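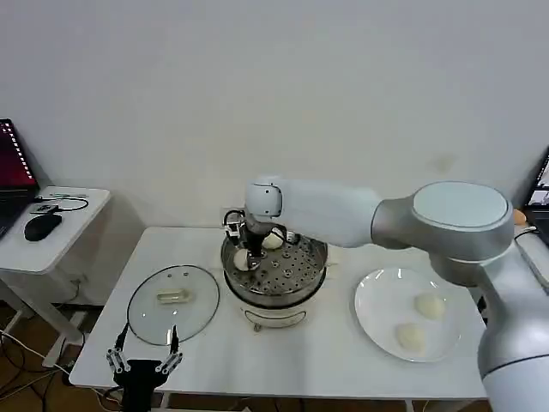
Publications > Zetdale Workshop Papers > Section 3

3.2 Keeping the cell in shape

The Zetdale cell is a friendly little thing to look after, and we have grown rather fond of it, but it does ask for some care at the start of each session. The steamer goes on the white table beside the gripper, with the glass lid laid flat to the left, and the side table stays beside it for the laptop (Figure 4). Gion Schnyder wrote the first setup sheet in February, and most of what follows is still his.
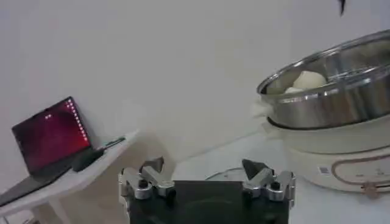 Figure 4. The cell with the steamer, as used in the bun transfer task.

We check the finger linkages before anything else. Each gripper is opened and closed 10 times with nothing in it, and we listen (really listen!) for a click at the joint screws. The fingertips are wiped down after every 30 transfers, and the screws are tightened after every 300, a schedule we borrowed from our sister cell at Utcombe and never found a good reason to change.

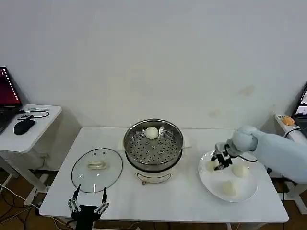 Cables took us longer to get right than we care to admit. Any slack near the wrist has to let the arm reach the far side of the plate without pulling, so we now move each arm slowly through its full reach by hand and watch the cable the whole way. If it snags, we clip it again and start over from the first pose.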